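I met Ivana Troncoso at her kitchen door at half past seven in the morning, which was her idea and not mine, and she'd already been up for two hours. She runs Pillora, a tiny lending library for jigsaw puzzles, out of the front room of her house. I'd been wanting to talk to her for ages (I'm a member, I should say, and a slow one).

It began with a box her aunt left her. "There were 108 puzzles in it and I'd only ever liked six of them," she told me, pouring the tea. "So I lent the rest to people on the street and they kept coming back for more!" By the following September she had 122 members and a waiting list for the big ones.

The biggest is a harbour view by Quiroga, 1,770 pieces, nearly all of it sky. I had it over the winter and gave up halfway, and I confessed this to her with some shame. She laughed so much she had to put her cup down. "Everyone gives up on the sky. I've got a man who does only the boats and sends it back."

I asked about missing pieces, naturally. She has a soft spot for them. A Zudari farmyard has been going round for years without a cow's head, and people write little notes in the lid about it. "One family cut a new head out of a cereal packet," she said. "It's a terrible cow. I'd never take it out."

We moved on to how she sorts, a subject she could talk about all day. Edges first, then anything with writing on it, then colours, and she won't look at the lid until the edge is finished. I think that's madness and I said so.

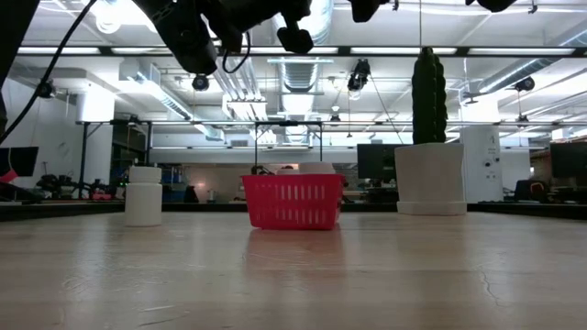

What does she tell someone who has never done a puzzle before? "Start with 500 pieces and plenty of different colours, and leave it out where you walk past it. You'll put in two pieces on the way to the kettle and that's you gone."

She's just bought a batch of old Bronora railway posters and was itching to get at them, so I let her go. I went home with a lighthouse under my arm. There's a lot of sky in it.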